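Stougaard opens kitchen showroom in Dravthorpe

DRAVTHORPE, January – Cabinet maker Stougaard has opened a showroom on Sodden Street with more than 200 door and worktop samples.

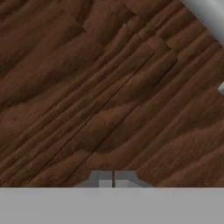 Hours and visits

Doors open at 10 a.m. Design visits are free and last an hour.
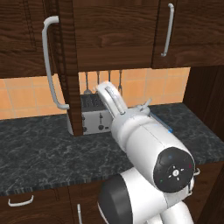 Prices

Base units start at $135. "Most people come in with one wall to fix," said manager Unnur Thoroddsen.

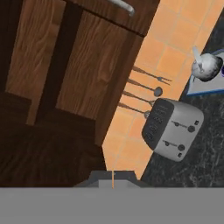
Dark wood cabinets with orange-peach tile.

Contact: Esben Riis, Stougaard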